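## Week 4 notes: collecting demonstrations by hand

Right, so last week we talked about what the policy learns from, and this week it's your turn to make some of it. I'm going to be a bit bossy about it, because I went through all 1363 clips in the Plultier set over the summer and I've got opinions!

A demonstration is one go at one task, start to finish. Pick the thing up, move it, put it down, let go, hold still for a second. If you fluff the grasp and try again, keep the clip but tag it `retry` — please don't quietly bin it. Retries are useful later on, when we get to recovery (notes 7).

Go slower than feels natural. Most people's first 15 clips are far too quick, mine included, and the fingers close before the camera has had a decent look at the object.
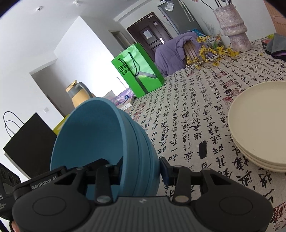
*Fig. 4.1. Three nested bowls held in the hand-held gripper, just above the table.*

Nested things are my favourite task for this. A stack of bowls can be one object or three, depending on what you've asked for, so write the instruction down before you start ("move the stack", or "take the top bowl") and stick to it for the whole batch. Tilt is fine. I'd like plenty of different tilts, in fact.

Leave the room as you find it too. Coats on chairs, shopping, flowers, a busy tablecloth, all good. The Pronik clips were shot on a bare white desk and the model went to pieces in a real kitchen.

**For your batch**

- 30 clips per pair, one task
- shift the start position between clips
- tags: `ok`, `retry` or `drop`
- upload to the Staltano folder by the end of November

Reading: handout 3, from page 37 to the end.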